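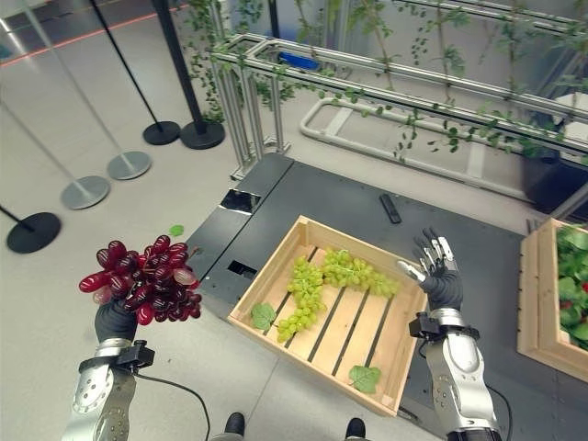
Fruit sorting task: red bunch held to the left of the crate, two green bunches in the crate.

Ticket 427
Project: Buluso (student harvest handling project)
Raised by: Cletinby Student Robotics Society
Assigned to: Wafula Urio
Opened: March 2022
Priority: Normal
Status: Open, awaiting retest

Summary
The left hand does not release the red bunch when the place command is sent. The arm reaches the correct position over the crate and the hand remains closed. The right arm is not affected.

Steps to reproduce
Load the two-arm sorting routine. Pick up the red bunch with the left hand. Move to the place position and send the release command from the operator's desk.

Expected result
The fingers open within 2 seconds and the bunch is set down in the crate.

Actual result
The command is shown as accepted, but the fingers do not move. Error 899 is written to the log after the time limit has passed. The operator must then open the hand from the manual page.

Log of work

Entry 1. The team restarted the control software and repeated the routine. The fault was still present.

Entry 2. The wrist camera cable on the left arm was checked at both ends and found to be secure. The picture from the camera was clear throughout - no frames were lost.

Entry 3. The settings for both hands were compared. The grip limit for the left hand had been raised to 125 for the January demonstration and was not put back afterwards. The right hand uses the standard value.

Entry 4. The standard value has been restored on the left hand. Release worked with an empty hand. It has not yet been tried with fruit.

Action required
Members are asked not to change grip settings without making an entry in the Jurčo settings file. The retest is to be carried out with the red bunch and with both green bunches, and the results added to this ticket before it is closed.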